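Horkenstead Robotics Practicum
Handout 4: Collecting demonstrations with hand-held grippers

Read this before your first session. Bring it with you, along with your Plukari log sheet.

4.1 What you turn in

Each team records 500 demonstrations of one task by the end of March. The task this term is Bread and Plate: a roll is picked up, moved, and set down. Teams work in pairs. One student operates both grippers and the other runs the recorder and fills in the log. Switch after every 10 demonstrations, even if the operator says they feel fine. Tired wrists show up in the data before the operator notices them.

4.2 Standing position

Stand square to the table, one gripper in each hand. Start with both grippers in front of you and the marker cubes clear of your sleeves. The cubes are how we recover where each hand was, so a cube that faces your chest the whole time is no use to us. Check the floor for cables before you step back.
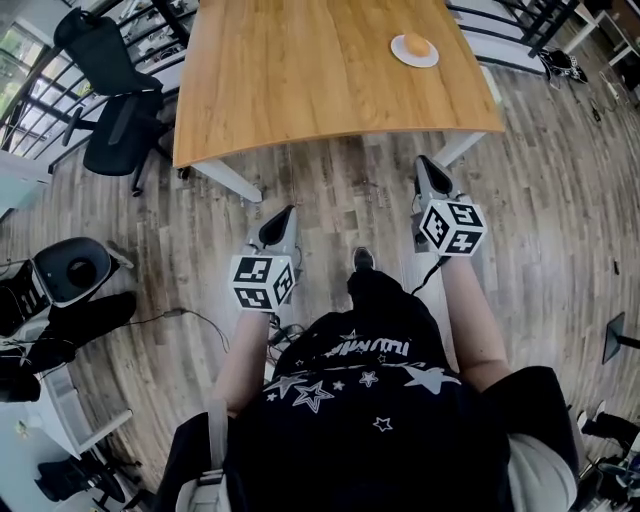
Figure 4.1. Operator with both grippers raised, roll and plate on the table.

Start the recording first, then wait 2 seconds before you move. The Juhl script trims the beginning of every file and will cut into your reach if you go early. Do the same at the end: hold still, then stop.

4.3 The idle hand

Most of the rejected files last term had nothing wrong with the grasp. The problem was the other hand. Students let it sink to their side, or waved it around while they thought about the next move.

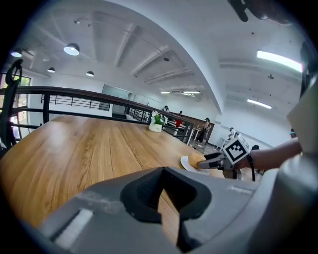
The idle gripper records the whole time, and what it records is part of the demonstration. Keep it up and pointed at the work. A useful view from that side includes the other gripper, its cube, and the object in one shot, as with the bun on the white plate here, where the black fingers closing on it and the marker pattern are both in view. People farther back in the room are not a reason to discard a file. An arm passing between the gripper and the object is.

4.4 Grasping soft objects

Bread compresses. Close slowly and stop when the roll is held. If you squeeze until the fingers will go no farther, the crust splits and the next ten files show a different object from the first ten. Replace a roll once it is visibly dented and write "new roll" in the log.

If the roll is in a paper liner, grasp the two together with the pads on opposite sides. Lift straight up. Do not drag it across the wood.

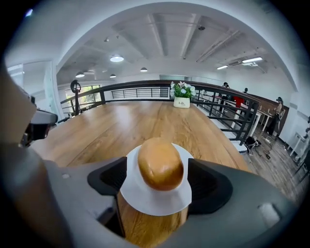 Figure 4.2. Roll in its paper liner between the two finger pads.

4.5 Logging

Write down the file number, the start time, who operated, and keep or reject. File numbers continue from last term, so the first one you see will be 3386. Do not restart at 1. Upload to Cinent before you leave the room and check that the file count matches your sheet.

For next class: one page on which of your rejected files you would keep if you had to, and why. Bring the log sheet too.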